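Workshop Basics, Unit 4: Sorting small parts before assembly
Lecture notes, Mirjam Pichler
Last changed: 2023-08-02

In the last unit we spoke about reading the parts list. Now we come to the table itself. In the Dismont exercise each pair receives a tray with 158 parts, and almost all the mistakes that I see later in the assembly begin at this stage, when similar parts lie together in one heap.

4.1 The work surface

Put a mat on the table before you open any bag. A mat with some texture holds small round parts better than a bare table top, and a light or medium color makes black parts easy to find. Keep the middle of the mat free for the parts you are sorting. Tools, bags and closed boxes go to the side.

4.2 Nuts and gears

Nuts are laid in a row, large ones first. Do not judge the size of a single nut by eye; put it next to another one and compare. Gears go in a shallow dish. We use two kinds in this course. The spur gear has its teeth around the outer edge, parallel to the axis. The bevel gear has its teeth on a sloping face, so it can turn a second shaft at an angle to the first one.

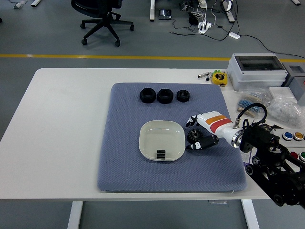 Fig. 4.1. Nuts in a row on the mat, spur gear in the dish, bevel gear beside it.

Please take a gear by its outside and do not press on the teeth. If it falls on the floor, look at every tooth before you put it back, also when the fall was short.

4.3 Parts that stay in the bag

Resistors stay on their paper tape until Unit 6. When they are cut off too early, the short wires bend and the values get mixed. Last October we lost over 40 of them in this way, and Josefina Ojeda had to order new ones from Trurau.

4.4 For the next meeting

Read pages 31 to 36 of the workbook. Bring your sorting sheet with both names on it. Questions about the sheet go to Maximiliano Daza, room 216.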